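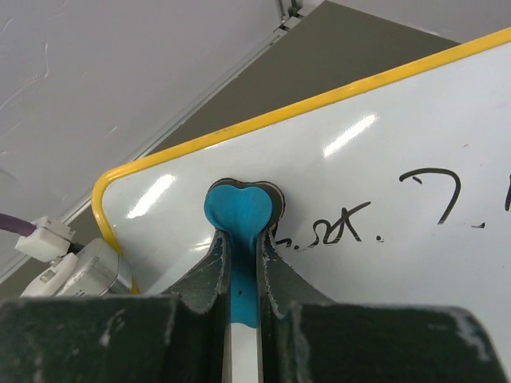
The robotics club at the Reden community college meets on Sunday afternoons in a room it shares with the ceramics class. The team captain, a second-year student in machine technology, was there an hour before the others to recharge a laptop and look over the grip logs.

"We started with blocks," she said. "Blocks are easy. Then our adviser told us to pick up things with a thin handle, and everything we had tuned was useless."

The club's project this year is called Kundia. It is an arm that has to take a small object by its stem, hold it upright and set it down in a holder. The team will bring it to the Skarno student meet in February. Each entry gets 17 minutes on the table, setup included.

Most of the work has gone into the fingers. The captain said a stem tends to roll when the two sides don't close evenly, and the object ends up leaning. A curved flange on each finger gives it less room to roll.

"The fingers get beat up," she said. "We file them, we drop them, we put them back on. I'd sooner have a scratched pair we know than a new pair we don't."

The team has logged 2,482 grip attempts since September. Of those, 568 were done with the wrist camera running, and those are the ones used for training. She wishes the number were higher. For the first month the camera files were saved under the wrong settings and had to be thrown out.

Five students are on the team. Two write code, two do the mechanical work, and the captain does what is left over, including the forms. She had never used a soldering iron before joining.

Asked about the competition, she mentioned the team from Görtz, which placed ahead of them last year. "They're fast," she said. "We're slower, but we drop less. I don't know yet which one scores better under the new rules."

She plans to stay with the club one more year.

Contact | © Reden Campus News | Back to top
This site uses cookies. By continuing to browse you agree to our use of cookies.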